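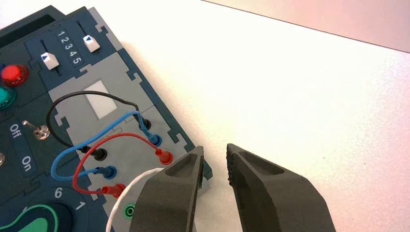
Unit 4: Collecting demonstrations

Last unit dealt with how a policy is fitted to recorded motion. The next two hours are spent making the recordings. Most of the faults we see in trained policies start at this stage, so read the notes before you book a slot.

What counts as an example

One example, or episode, is a single attempt at a single task, from the start pose to the moment the arm is back clear of the panel. Images and joint positions are saved together. If they drift apart the episode can't be repaired, so check the clock light on the Omeck recorder first.

Tasks on the panel

Sliders: move one knob to a named number.
Buttons: press red or green once and withdraw.
Toggle: Off to On, or On to Off. Log these as separate tasks.
Patch cables: pull one plug and seat it in another socket. Leave the other cables alone.

Cables are the hard case. They cross, they hide the sockets from the wrist view, and they never lie the same way twice. Expect to throw away more cable episodes than any other kind.

How to vary the set-up

Turn or shift the panel on the table between episodes. Change the slider positions and swap which sockets are in use. A group in the Kirui lab left the panel square to the table for a whole set, and their policy failed as soon as it was set at an angle.

Each pair records 20 episodes per task. The shared Catham set stands at 1580 and we want 2000 by the end of July.

What to keep

Keep slow attempts and attempts with a fumble that you corrected. Mark them "recovered". Discard anything where a hand came into view or the panel was held still for the gripper.

Before next time

Read section 2 of the Trisport guide, on labelling. Bring your log sheet. Episodes without a task name will not be added to the shared set.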